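4.3 Setting up the kitchen cell in the Trorau simulator

Complete section 4.2 before loading the cell. Motion must be paused.

1. Open the Trudimton project and select the kitchen layout.
2. Set the arm speed limit to 300 mm/s.
3. Load the Dekker gripper profile. Check that the tool centre point updates in the side panel.
4. Move the arm to its start pose and save the pose.

Note: Saving a pose overwrites the last one stored under the same name. 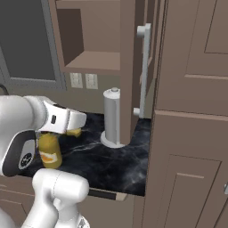

Grip checks are run at low speed, one object at a time. Start with an upright item close to the arm, such as the yellow bottle on the counter, and bring the gripper down over its top. Keep the paper towel holder and the open cabinet door in the collision list while you do this. If the arm stops short, raise the approach height by 9 mm and repeat.

5. Release the object and return the arm to the start pose.
6. Export the log. A failed grip is listed as code 467.

Caution: Do not copy simulated grip force values to a Bevetti controller. Calibrate force on the physical arm as set out in section 6.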